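Where do our lunch scraps go? Green bin project, final report

Okay, so this is the write-up of my term project on food waste at Iverura campus. I picked it because I work Wednesday shifts at the Kwok Street cafeteria and I was sick of scraping perfectly good rice into the garbage. I figured I'd weigh what got thrown out, change a couple of things, weigh it again and see if anybody wasted less. Simple enough! It got messier than that, in every sense.

What I did

I ran two weigh-ins, one before the changes and one after. Each lasted a full school week, lunch only, from eleven until the kitchen closed. Everything scraped off a plate went into a lined bucket, and each bucket went on the kitchen scale before it was tipped into the green bin. I left out kitchen prep waste (peelings, coffee grounds, the ends of loaves) as that's the cooks' side of things and I wanted to look at what students leave behind. Liquids went down the sink. Soup was a grey area and I changed my mind on it halfway through the Monday, so I started that day over and ran an extra one at the end.

I also put out a short paper survey by the tray return, and 62 people filled it in. I was hoping for more, but I'll take it – people don't love holding a pen with gravy on their fingers.

In between the weigh-ins we made the changes. The kitchen let me put out a smaller plate beside the regular one, same price, with seconds allowed. I also rewrote the signs over the bins, which used to say "Organics" in tiny letters and not a lot else. Mine listed the stuff people kept getting wrong: tea bags, napkins, chicken bones, pizza boxes.

What I found

The first week came to 943 pounds of plate waste. I honestly thought I'd added it up wrong and did it all again on paper. Rice and pasta were the worst by a mile, followed by salad that had clearly been taken with good intentions. Hardly any dessert came back, which won't shock you.

The second week was lower every day except Friday, when it was fish. I don't want to make too much of that. The menus weren't the same, one class was away on a field trip and the weather got nicer, so more people ate off campus. If I did it again I'd match the menus first and pick the dates after.

From the survey, 58 people said they'd take the small plate at least some of the time. Most comments were about portions being fixed by whoever was serving, and a lot of people felt rude asking for less. I hadn't thought of that at all, and I'm one of the people holding the spoon.

Sorting was its own headache. The new signs helped with napkins but did nothing for the little Stultix sauce cups, which look like paper and have a plastic lining, so they kept ending up in the compost. I fished out more of those than I care to remember.
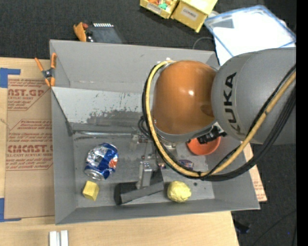 Jevivlow read my draft and thought I was being too easy on the kitchen: if the servers heap up the rice, a sign over the bin comes far too late, and the first fix should be asking "big or small?" at the counter. Fair point, and I've moved it to the top of my suggestions.

What I'd suggest

Ask about portion size at the counter, every time, so it stops feeling like a special favour. Keep the small plates. Swap the sauce cups for a pump and a reusable dish, or at least put a picture of one on the garbage side of the sign. And do the weigh-in once a term, with the same menu both times.

The tally sheets and the blank survey are in the appendix. The Tuesday sheet from the second week has a coffee ring on it, but all the numbers are readable.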